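The thumb that wouldn't let go

So the left hand froze up again last night, and this time I finally know why. I think.

Quick recap if you're new: I've been running a pair of robotic hands on a table at Treltis, using a grip controller called Zenby. The job sounds silly. Both hands go for a white part with holes in it and hold it together. I was hoping for 200 clean holds by the end of July, and I got to 6 before the left thumb locked and just kept squeezing. No alarm, no error on the screen, nothing! I hit the stop button, which cut the arms but left the fingers powered — great design, guys — so I had to pull the plug on the whole bench. 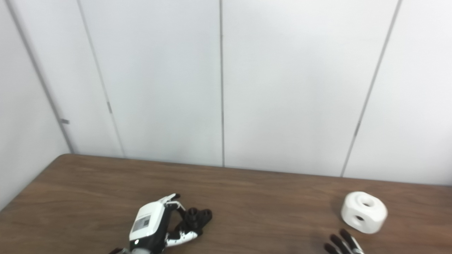
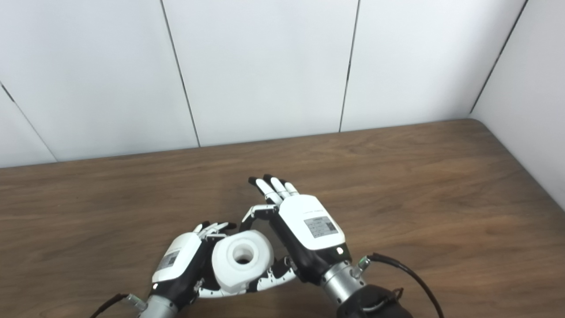 Left hand by the table, then both hands on the white part.

Anyway, I went digging in the log (all 3,249 lines of it, with a lot of coffee) and the thumb motor was reporting zero load the entire time it was stuck. Zenby figured it hadn't touched anything yet, so it kept closing. A dead sensor reads exactly the same as an empty hand, and that scares me more than the jam does. My own fingers were pretty close to that thumb at one point.

For now I've got the stop button wired to kill the fingers too, and Zenby quits if the load stays at zero for 5 seconds during a grip. I also ordered a new sensor from Prinier, but they're saying a couple of weeks. If any of you have seen this on a Cabrera board, leave me a comment, I'd love to compare logs before I start up again.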